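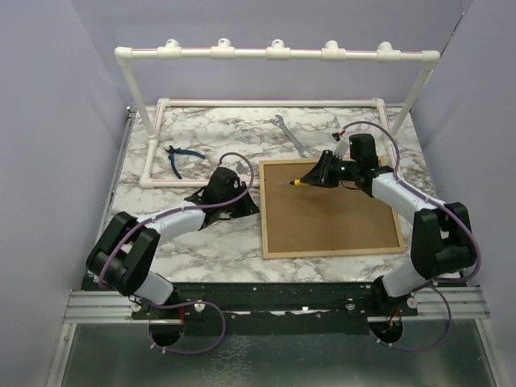
Carla Benning
Instructor, Household Tools and Small Repairs, Ukia Evening School

Notes for the second meeting, September 7, 2002

Hi again, everybody! Last time we ran over and I never got to the part I like best, so I'm putting it on paper. We're in Room 357 again (up the stairs, past the pottery sinks), and please bring the tool pouch you signed for.

We're sticking with three tools for now: pliers, a wrench and a small screwdriver. I know some of you came in with a whole chest from your uncle's garage and I'm jealous, but leave it in the car.

Pliers. The blue-handled pair is what I'll be using. Pliers are for holding, bending and pulling. They are not for nuts! I say this every term and every term I get a bag of rounded-off nuts back from somebody's kitchen faucet. Before you pick a pair up, see how the handles sit. If they're spread wide open, close them most of the way as you lift, or you'll pinch the soft part of your palm like I did in July. When you put them down, close them again.

Wrench. An open end slides on from the side, so you can get at a nut when there's no room above it. Seat it all the way, flat against the nut, and pull toward you if you possibly can. If you have to push, push with an open hand and save your knuckles. The size we need for the practice bolts is 19 mm, and it's stamped on the ones in your pouches. Don't take an inch size that "almost" fits.

Screwdriver. A little one like the yellow and black one gets held more like a pencil than a hammer. Fingertips on the handle, tip squarely in the slot, and line it up before you turn anything. Most stripped screws I see were stripped in the first quarter turn, by somebody in a hurry (me included).

Now the pipe frame. Everyone kept asking how the white PVC stand goes together, so we'll do it as our project. It's a rectangle lying flat for the base, two slanted uprights, and a crossbar up top with an elbow at each end. Along the crossbar you put five tees with the open stubs pointing up. Start with the base and get it sitting flat before you add anything. Then dry fit the whole thing, no cement! Turn the tees last, and get down at eye level to see that they all point the same way. One crooked tee will bother you forever. If your pipe has a printed line on it, you can use that to keep things straight.

I buy my fittings at Tavico, out on the Pludow road, and they'll give you the class price if you mention us. Bring 50 cents for the paper template if you want your own copy.

Work on a board, please, and keep it toward the middle of the counter. The brown ones with the light wood edging are on the shelf by the door. Small screws stay put on them pretty well, and I'd like the countertops to outlive me.

For next time: try all 2 of the practice sheets, read the section on threads in Wysocka, and write down one thing at home that's loose.

Ukia Evening School, Room 357 | Questions: leave a note at the front desk | Back to top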